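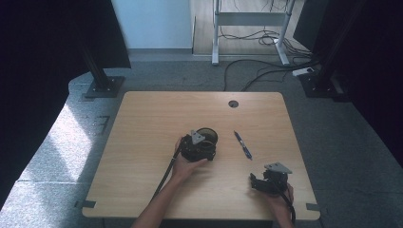

Home > Collections > Lab Guides > Flotation

Print this page | E-mail this page

4. Setting up and running the flotation tank

This section covers the Levchenko tank used for bulk soil samples from the Rodisby and Inden excavations. Read section 3 (booking in samples) first. Users who have only worked with the older bucket method should run one test sample with a member of lab staff before starting on site material.

4.1 Before you start

1. Check that the sample has a number on the outside of the bag and a matching waterproof label inside. If the two do not agree, put the sample back on the query shelf and take the next one.

2. Copy the site code, context number and sample number on to a fresh line in the flotation log. Use pencil.

3. Measure the volume of soil in a marked bucket and write it in the log in litres. Press the soil level by hand but do not pack it down.

4. Take out up to 2 litres as a reserve if the sample sheet asks for one. Bag and label it separately. Reserves are never floated.

Note: Samples from waterlogged contexts at Inden are marked W on the sheet. These are wet-sieved in small amounts at the sink and must not go through the tank.

4.2 Fitting the mesh and sieves

1. Make sure the tank is empty and the drain valve is closed. The handle lies across the pipe when closed.

2. Lay the 1 mm residue mesh inside the tank so that it hangs over the rim on all sides. Clip it to the rim, starting at the corners.

3. Run a finger along the seam of the mesh. Replace the mesh if you find a split, however small.

4. Stack the two flot sieves under the spout, coarse sieve on top. The fine sieve is easily damaged. Hold it by the frame and keep brushes away from it.

5. Put the sieve stand on its blocks so that the top sieve sits just below the lip of the spout. If there is a gap, light material will splash over the side.

4.3 Filling and floating

1. Open the inlet valve a quarter turn and fill the tank until water begins to run over the spout. The tank holds 90 litres with the mesh fitted.

2. Switch on the pump at the wall. Adjust the inlet until the surface moves gently. It should not boil.

3. Add the soil slowly, a few handfuls at a time. For clay samples from Rodisby, soak the soil overnight in a lidded bucket first and put the label in with it.

4. Break up lumps with your fingers under the water. Do not rub them against the mesh, as charred grain and fish bone will not survive it.

5. Keep going until nothing more floats over. Sandy soils are usually quick. Heavy clay can take 70 minutes or longer.

Caution: Switch the pump off at the wall before putting your arms below the level of the mesh. Wear gloves at all times. Glass, flint and nails are common in upper contexts.

Caution: If water reaches the top of the outer tray, close the inlet first and then switch off the pump. A blocked sieve is the usual cause.

4.4 Collecting the flot and the residue

1. Close the inlet and leave the tank to settle for a few minutes.

2. Lift off the coarse sieve and rinse its contents into a square of muslin with the wash bottle. Do the same with the fine sieve, using a second square.

3. Tie each square with string and attach a label. Hang them on the drying line, away from the heater. Charred seeds dried too quickly will crack.

4. Unclip the residue mesh, gather the corners and lift it out. Residues over 10 litres need two people.

5. Tip the residue on to a tray lined with newspaper, add the inside label from the original bag, and slide the tray into the rack.

6. Fill in the remaining columns of the log, including anything lost or spilt.

4.5 Cleaning between samples

The tank must be cleaned after every sample, even when the next one is from the same context. Open the drain, hose down the sides and wash both sieves from the back. Hold the mesh up to the light and pick out any seeds that have stuck.

Sludge goes into the settling bin and not down the sink. The bin is emptied on Friday, so check the level before starting a large batch late in the week.

Spare meshes and clips are kept in the Lernonham store, shelf 21. Write down what you take on the sheet inside the door.

For sorting dried residues, go to section 5.

Filed under: Environmental archaeology, Lab methods, Sample processing

Previous section | Contents | Next section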